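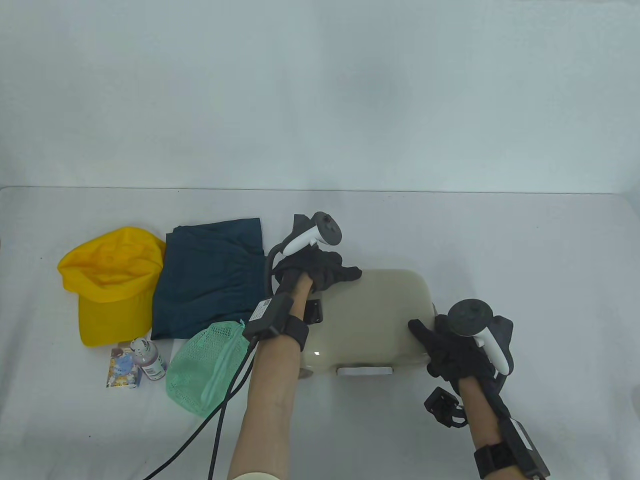

Re: [teleop-tools] Carby 3 retargeting on the case packing set

Saturnino Cordero wrote:
> With the new wrist filter in Carby the hand poses are clean enough
> to train on directly. We ran all 843 episodes through it and only
> 14 were rejected. I'd suggest we drop the manual check and let
> Vokance segment the rest on its own.

I'd hold off. Fourteen rejected tells me what the filter thinks of its own output, and I can get that number down to zero by loosening one threshold. What did a person find in the ones it kept?

I pulled 29 of the accepted episodes and replayed them in Koubek against the head video. In three of them the right wrist drifts while the glove is resting on the case – slow enough that the jump test never fires. The controller sits on the back of the hand, so any slip in the strap goes straight into the pose, and no filter after the fact will know the strap moved.

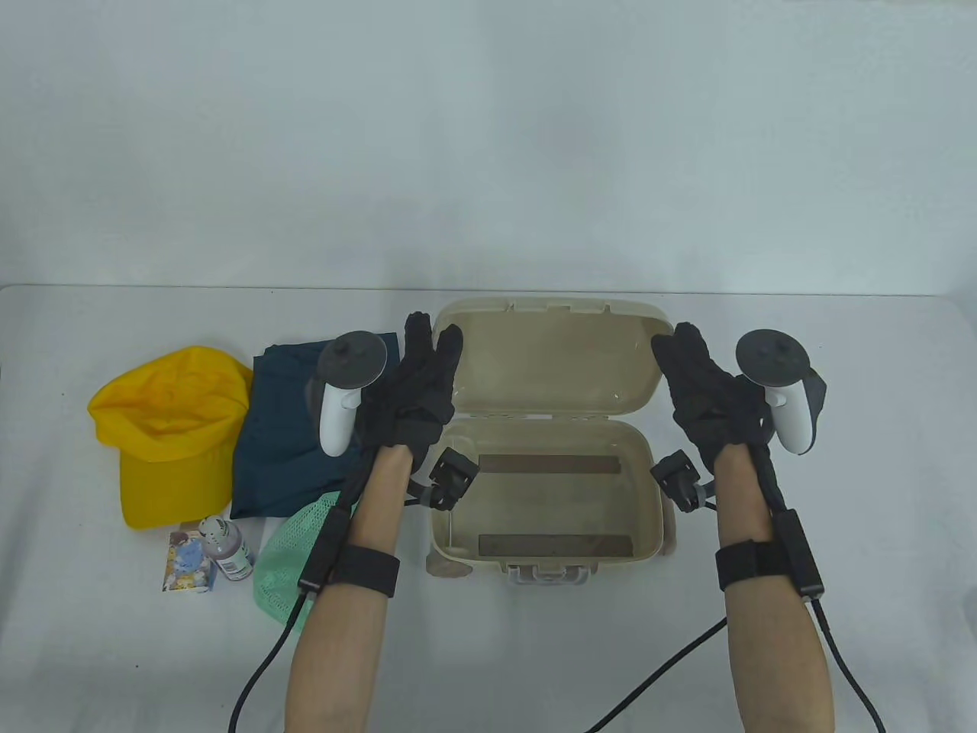

Segmentation worries me more. Vokance splits on hand speed, and a hand hovering near the lid looks the same to it as a hand that has finished. The lid itself isn't tracked. If the planner needs to know whether the case is open, that label has to come from the video, and I haven't seen anyone do it reliably with black gloves in the way.

Could you post the config you used, including the offsets? Mine are still the Nornby defaults, so part of the drift may be my fault – I doubt all of it is.

Matěj Baláž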